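How to Set Up a Small Desk Corner You'll Want to Sit At

I have rearranged my desk more times than I'd like to admit, and I've finally landed on a way of doing it that sticks. You don't need a big room for this, or a carpenter, or a free weekend. One afternoon in June with the window open was enough for me, and I stopped for lunch in the middle and then for coffee as well.

What I want to walk you through is the small desk corner: one drawer organizer, one pot of artificial flowers, and a couple of things hung on the side walls so the surface stays mostly clear. If your corner is an alcove, or a desk squeezed between two cupboards like my old one was, so much the better, as you'll have walls on both sides to use.

What you'll need

A desk organizer with open compartments on top and drawers below
A bunch of artificial flowers in a pot
Brown kraft paper and a bit of string or tape
A clear tray and a wire basket, both the kind you can hang
Hooks or strips to suit your walls
A cloth and a spray bottle
A shoebox or two for sorting

Step 1: Take everything off

I do mean everything, even the lamp and even the mug of pens you're sure is fine where it is. Put it all on the bed or the floor and wipe the surface down properly. If your desktop is dark and shiny you'll see every streak, so wipe once with a damp cloth, then go over it again with a dry one, in long strokes from the back to the front. Let it sit for a few minutes before you put anything back.

While it's bare, have a look at the wall behind it. A patterned wallpaper does a lot of decorating for you, and I'd go easy on the ornaments if you have one. My friend Thodoris Gkikas papered the nook in his hallway with a leaf print and then hung six little pictures over it, and it took him most of a year to take them down again. He kept one.

Step 2: Sort before you fill

The mistake I made for years was to buy the organizer, get excited, and tip the whole junk drawer into it. All you have then is a junk drawer with compartments! Sort into the shoeboxes first. I use one for things I reach for every day (pens, scissors, the good eraser, lip balm) and one for things I need now and then (stamps, spare batteries, paper clips, the tiny screwdriver for my glasses). Whatever doesn't belong in either box probably belongs in another room.

Test your pens while you're at it. I had a Teuber fineliner that I'd been moving from desk to desk since college, and it hadn't written a word in all that time.

Step 3: Place the organizer

Put the organizer down first, before anything decorative, and put it where you can open the drawers all the way without bumping your elbow or the keyboard. On a shallow desk that might be closer to the middle than you'd expect. Sit in your chair and pull each drawer out. Try it with your left hand too, if that's the hand that's free when you're on the phone.

I like a plain white one, and mine is a Rulletti, the smaller of the two sizes. Plastic is perfectly good for this. It's light enough to pick up when you dust and it wipes clean in a second. Daily things go in the open top, tall ones at the back. The now-and-then things go in the drawers, and please don't pack them to the brim, or the paper clips will jam the runners and you'll be shaking the whole thing over the wastebasket like I was. 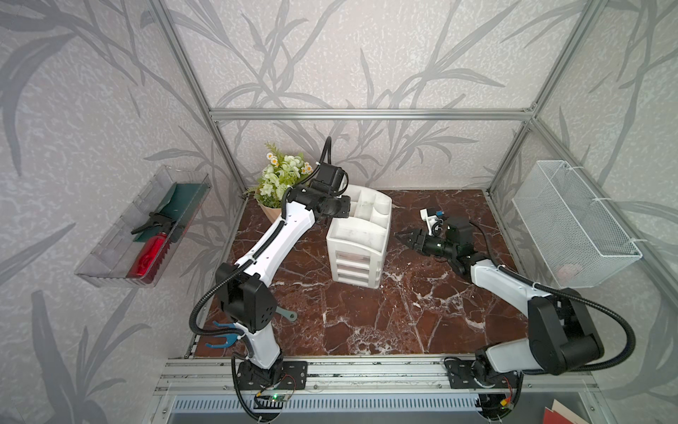 Once the organizer is in, live with it for a day before you fill every last compartment. You'll find out soon enough that you reach for the tape ten times more than the stapler, and you can swap them around while it's still easy.

Step 4: Add the flowers

Set the pot a little behind the organizer and off to one side. I've tried it dead center and it looked like a hotel reception, and I've tried it in front and knocked it over with my sleeve. Behind and to the left works nicely if you're right-handed.

Small daisy-type blooms with plenty of green are very forgiving, and white ones go with just about any wall. Spread the stems with your fingers and bend a few of them outward, because they come out of the packaging all squashed together and pointing straight up.

To wrap the pot, cut a square of kraft paper a good bit bigger than you think you need. Stand the pot in the center, bring the sides up, and pinch the paper into loose folds as you go. Tie it with string just under the rim, or use tape at the back if you don't care for bows. Fold the top edge down or leave it ragged. I leave mine ragged. If the paper gets scruffy, and it will, a fresh piece takes two minutes.

Step 5: Use the side walls

This is the part that made the biggest difference for me. On one side, hang the clear tray for your cleaning things. A folded cloth and a small sprayer fit easily, and when they're within reach you really do wipe the desk at the end of the day. Clear plastic means you can tell at a glance when the cloth has gone missing into the laundry again. Check the cap on any bottle you mean to lay flat, please, and do it over the sink.

On the other side, hang the wire basket. I treat it as the place for whatever is on its way somewhere else, such as a letter to mail or a charger that lives upstairs. Empty it before bed if you can manage it. A mesh basket hardly blocks the wallpaper, and dust falls right through instead of collecting in the bottom.

Hang both a bit lower than feels natural, then sit down and check you can reach inside without getting up. Adhesive strips need a clean wall and a night to grip before you load them, and on wallpaper I'd use a proper screw hook instead. Strips took a piece of mine off with them.

Step 6: One last round for strays

Put your tools away before you call it finished. I always leave something behind, usually whatever I used to tighten the hooks, and it can sit on the desk for up to a week before I notice it. Take the shoeboxes away too, or they'll fill up again on their own.

Keeping it that way

Every evening I put the pens back in the top, run the cloth over the surface and push the drawers shut. Once a month I take the flowers outside and give them a good shake, or go over the petals with a soft makeup brush if it's raining. The drawers get sorted again when they start to stick, and in my house that's always the bottom one.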